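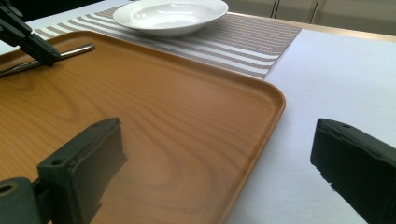
Gripper-level view of tabletop work, with a wood-grain tray, a white bowl on a striped runner and a second gripper at a metal utensil.

Kandcombe

Kandcombe is a software toolkit for turning recordings made with hand-held grippers into training data for robot manipulation policies. It recovers the path of each gripper through space, estimates how far its fingers are open at each moment, lines up the recordings of two grippers used together, and cuts the result into episodes that a learning program can read. It is written mostly in C++ with a Python interface, and it is best known for its treatment of shiny surfaces, a long-standing nuisance for camera tracking in kitchens and dining rooms.

The toolkit was begun by Larysa Zinchenko at Weltomwood, a small robotics software firm, and is now developed there together with outside contributors. The current major version is Kandcombe 2.

Contents
1 Background
2 Processing stages
2.1 Pose recovery
2.2 Finger opening
2.3 Pairing
2.4 Episode cutting
3 Reflective surfaces
4 Planning checks
5 File format
6 History
7 Limitations
8 See also

Background

A robot policy trained by imitation needs many examples of a task being done well. Collecting them by steering a robot from a distance is slow, and the robot has to be in the room. With a hand-held gripper, a person does the task directly while a camera on the tool records what the fingers are doing. The video shows almost exactly what a robot's own wrist camera would show later, and this is a lovely property: the policy can learn from the same viewpoint it will act from.

The price is paid in software. A robot arm reports its joint angles for free, but a tool carried by hand reports very little, so its motion must be worked out from images and from an inertial sensor. Small errors matter a great deal. A policy trained on a path that drifts sideways by the width of a spoon handle will learn to miss spoons.

Processing stages

Pose recovery

The first stage combines visual tracking with inertial measurements to estimate the position and orientation of the camera. Kandcombe runs this twice, once forward through the recording and once backward, and then merges the two paths. The backward pass is helpful at the start of a recording, when the forward tracker has seen little of the room.

The gripper's own fingers are a special problem. They take up a good part of the image and never move with the background, so a careless tracker locks onto them and concludes that the tool is standing still. Kandcombe hides them behind a mask that changes shape with the finger opening. When a second gripper comes into view, as in the picture at the head of this article, it is masked as well, using a small segmentation network trained on partial views of black tools entering from the side.

Finger opening

The distance between the fingers is read from the image. Early versions depended on printed markers stuck to the finger bases. The present method fits a simple outline model of both fingers and needs only a short calibration clip, in which the user opens and closes the tool a few times over a plain background. Scuffs and chips on the contact faces used to throw the fit off, and the model now gives less weight to the inner edges, which wear first, and more to screw holes and outer corners.

Pairing

Many household tasks take two hands. When a tray is steadied with one gripper and cutlery is handled with the other, the useful information lies in how the two tools move relative to each other, and that requires a shared clock and a shared map.

Kandcombe finds the clock offset by comparing rotation signals during a shake that the user performs with both tools held together. The maps are then joined by matching background features seen by both cameras. If each camera also catches a glimpse of the opposite tool, those glimpses are added as extra constraints. This last step, contributed by Lempi Tuominen, is one of the prettiest pieces of the whole program. Two paths that looked perfectly reasonable on their own will often shift by a centimeter or two when they are made to agree, and suddenly a handover that seemed to happen through thin air closes up.

Episode cutting

Long recordings are divided wherever both grippers are open, slow and away from any surface. The user can move the cuts by hand in a timeline viewer called Brotero, which shows both videos side by side with the finger-opening curves underneath. Brotero began as a debugging aid and kept growing, and some groups use it without the rest of the toolkit.

Reflective surfaces

A polished tray, a glazed bowl or a steel knife handle produces highlights and mirror images that slide across the object as the camera moves. To a feature tracker these look like excellent landmarks, sharp and high in contrast, but they do not sit still. On a glossy wood-grain surface the trouble doubles, for the true pattern of knots and flowing lines is mixed with soft reflections of whatever is above it, very often the gripper itself.

Kandcombe deals with this in a method its documentation calls two-depth testing. Each tracked point is given a pair of competing explanations. In the first, the point lies on the visible surface. In the second, it is the reflection of something at a greater apparent depth beyond that surface. After a short stretch of camera motion one explanation usually fits much better than the other. Points that fit the surface are kept and points that fit the reflection are dropped, while undecided points stay in the estimate with a low weight.

The method works especially well on flat objects. On curved ones, such as the inner well of a bowl, the mirror image bends and neither explanation fits cleanly, so the program falls back on ordinary outlier rejection. Fabric is a great help here. A woven runner with textured stripes gives dozens of dependable points, although repeated stripes can be confused with their neighbors when the tool moves quickly. A plain white tablecloth gives almost none.

Planning checks

A human arm can reach places that a robot arm cannot, and a recording may be flawless but impossible to replay. Kandcombe includes a checker named Juntunen that takes a robot description file, places one or two arm bases near the recorded workspace, and tests each episode against joint limits, speed limits and collisions between the arms.

Juntunen does more than pass or fail an episode. It searches over base positions and reports the placement at which the largest share of the recordings can be carried out, and this has made it popular with people who are still deciding where to bolt their robots down. The search starts from a coarse grid and refines the best cells, with a default limit of 2000 candidate placements. Episodes that fail by a narrow margin can be slowed down automatically and tested again.

File format

Each episode is stored as a folder holding the compressed video streams and a single table of poses, finger openings and timestamps. Quality scores are saved per row and not per episode, so a training script can skip a bad half second without throwing away a good grasp. Version 1 folders can be read by version 2 after conversion with the kc-upgrade command. Conversion in the other direction is not supported.

History

Zinchenko wrote the first pose-merging scripts for a cutlery-sorting project and released them with 19 sample recordings, all made on the same kitchen counter. The counter was matte, and the shortcomings of the tracker became plain as soon as other users tried it on polished tables. Two-depth testing followed, first as a patch and later as the default.

Tuominen joined the work to add support for paired tools. Her changes touched nearly every part of the code and became the basis for version 2, released in December after 29 release candidates. The same version brought the Juntunen checker into the main package. It had until then been a separate program with its own configuration language, now retired.

Limitations

Kandcombe does not estimate contact force, so a light touch and a firm squeeze with the same finger opening look identical in its output. Transparent objects remain difficult. Pairing assumes that both cameras see some of the same background, and it can fail when the tools work back to back or on opposite sides of an open cupboard door. Processing is done after recording, with no live preview of the recovered path, though a reduced tracker for quick checks on a laptop is included as an experimental feature.

See also

Hand-eye calibration
Imitation learning
Inverse kinematics
Simultaneous localization and mapping
Visual-inertial odometry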